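Ticket 214
Product: Stitance assembly kit (gripper fingers, parts tray, task software)
Site: Fatville workshop
Opened: 27/08/2018
Opened by: Pramila Kanaujia
Status: open, waiting on supplier
Priority: normal

Summary
Kit is on trial for memory and processor replacement in desktop PCs. Memory insertion stops with fault 17 (contact force reached before target depth). The fault is intermittent. Picking from the tray does not trigger it.

Setup
Task software as delivered, no local changes except the tray position. Gripper fingers are the standard pair from the kit. Force limit left at the supplied value. The PC is on its side with the side panel off and the board facing up.

Steps to reproduce
1. Teach tray origin and case origin.
2. Load the memory job from the Stitance menu.
3. Run pick, transfer and approach at normal speed.
4. Let the insertion step start by itself.

The fault comes up during step 4. The arm holds position and waits for a reset. After a reset the job restarts from the pick, so the module has to be put back by hand first. The manual says the job can be resumed from the approach. I could not find that option in the menu.
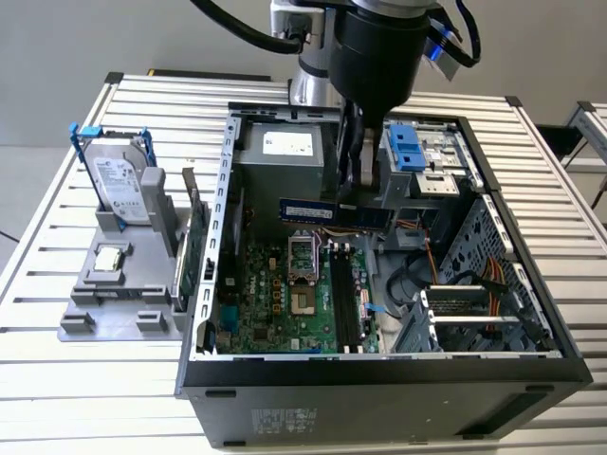
Approach height in the job file is measured from the case origin, and I suspect the error starts there. The kit assumes that the board is parallel to the bench, and a case lying on its side need not sit flat. The module is gripped horizontally over the board, with the two slots beside the open processor socket, so a small tilt of the case goes straight into the insertion angle. The software has a field for case tilt but it accepts whole degrees only.

Checks so far
– Gripper zeroed again. No change.
– Finger screws checked against the torque in the manual. Fine.
– Insertion speed reduced from 2000 to 1000 in the job file (the manual gives no unit). Fault still occurs, later in the stroke.
– Tray origin taught again. No change, as expected.
– Slot latches opened by hand before the run. No change.

I have not raised the force limit. The board would take the load and I would learn nothing about the cause.

Log extract
JOB mem_insert START
PICK ok
TRANSFER ok
APPROACH ok
INSERT start
FAULT 17 depth not reached
HOLD

Note on the tray: the processor pocket and the upright card slot have given no trouble. The complaint is limited to the memory job. 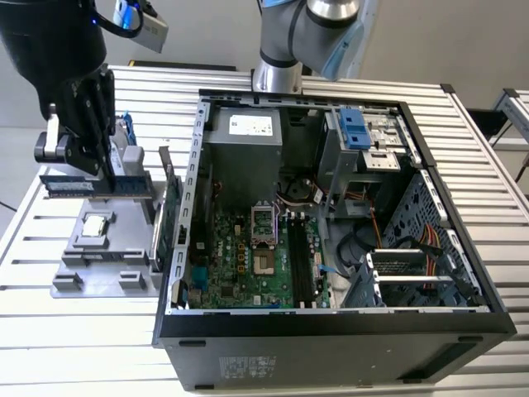
Mamta Bansal: Please don't change the speed again until the angle is sorted out. We had the same code at Staltville and it went away once the case origin was taught from three points. The single-point method is the default in the menu and it ignores tilt completely, whatever you type in the tilt field. The three-point method is under Service, then Frames. Can you also attach the force trace? Koster will ask for it before they look at anything else.

Update from Pramila Kanaujia
Found the Frames page. It needs the service password, which was not supplied with the trial licence. I have requested it from Koster. The force trace is exported and attached to the ticket. It shows a sideways load building before the downward one, which would fit a tilted board.

Two further points for the supplier:

The fault text should say which axis reached the limit. At present the operator has to export the trace to find out, and the export is only possible while the arm is in hold.
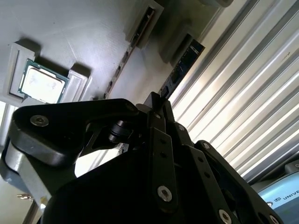 The second point concerns the wrist camera check. It can be switched on for the pick but is greyed out for the insertion step. If it is meant to be available there, please say which licence covers it. If not, the leaflet needs correcting – it lists the check for "all steps".

Next actions
Koster: service password, answer on the camera check.
Pramila: teach the case origin from three points, restore the speed to 2000, rerun the memory job.
Mamta: send the Staltville job file for comparison.

Ticket stays open until the rerun is logged.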